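Visit report: the Sturis open day on office robots
Automation in the Workplace module, second-year project
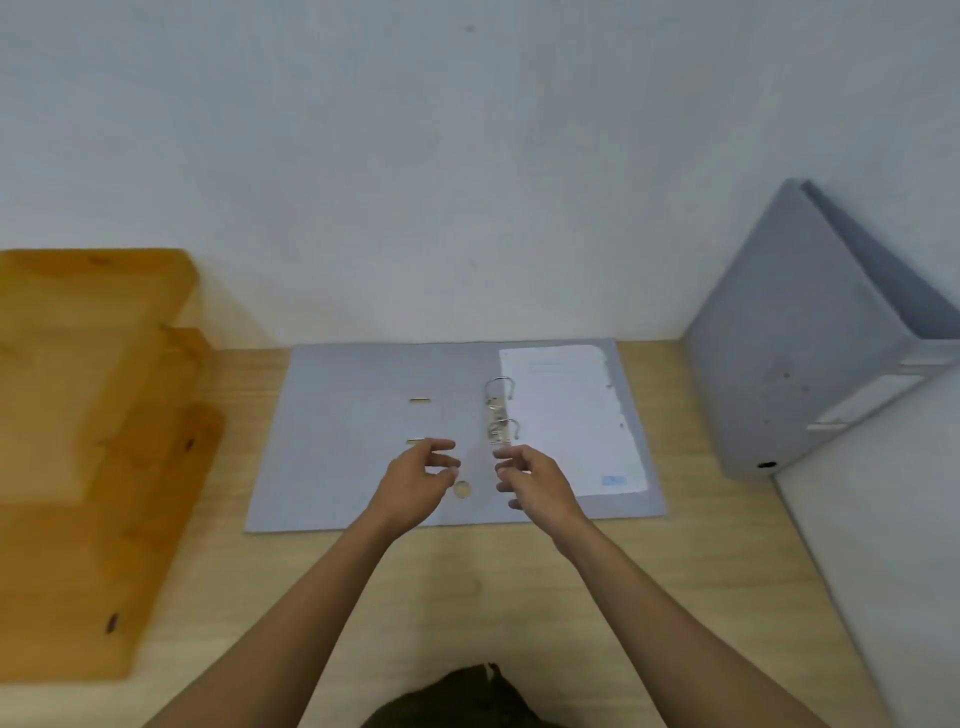 Fig. 1. The filing task done by hand, with the lever arch file open on the desk.

1. Why we went

Our project asks whether paper filing is worth automating in a small office. Sturis was the only firm on our list that replied, and they invited us to their open day in July. The publicity said that their system, called Drolo, "files like a person". We wanted to see how much of that would hold up in front of an audience.

2. What the task involves

Before any machine was switched on we were given a talk about the job itself. Filing a stack of paper sounds trivial. A lever arch file has two curved rings, which have to be opened, loaded and closed again, and the sheets don't always have tidy edges. The stack in Fig. 1 is a fair case: the paper is slightly uneven and ragged along the left margin. A person squares that up without thinking. The speaker called it "the hard bit", and on this point we agreed with him.

Sturis say they teach Drolo from recordings of people doing the work, and that they have 3,535 of them. We asked how many different desks and makes of file were covered. The answer was "a good range". We asked again by email afterwards and have had no reply, so the number should be read with care.

3. The demonstration

Drolo is a two-armed machine on a fixed base. It was given 6 attempts at putting a stack of sheets on the rings and closing them. Our results are below.

Completed without help: 2
Completed after a member of staff straightened the paper: 3
Abandoned: 1

The fastest clean attempt took 151 seconds by our stopwatch. One of our group then did the same job with the same file in well under a minute, and she had never used that kind of file before. Staff said that speed was not the aim at this stage. Perhaps so, but the leaflet has the word "faster" on the front.

The three attempts with help bother us more than the one that was abandoned. In the closing talk all three were counted as successes, giving five out of six. If somebody has to stand by to tidy the paper, that person could file it.

4. The other stands

Cunura, who supply the grippers, had a small stand and were more open. Their engineer told us the fingertips wear and need changing often, and that thin paper is still a problem. Malabanan, a records storage company, is said to be testing Drolo. We couldn't find anyone from there to speak to - their table had leaflets on it and two chairs.

5. What we can and can't say

Six attempts is a very small sample, and we only saw one size of paper. We also had no say in how the desk was laid out. It is possible that Drolo does better on a normal day without visitors leaning over the barrier. It is also possible that it does worse.

On what we saw, we would not recommend it to a small office. The cost was not given to us, even as a range, so section 4 of our main report uses hire prices for a general two-armed robot instead. We have marked those figures as estimates.

6. Still to do

Send the list of questions to Sturis a second time. Repeat the hand-filing timings with more people and with sheets that have torn margins. Ask the department whether we may borrow the files from the print room.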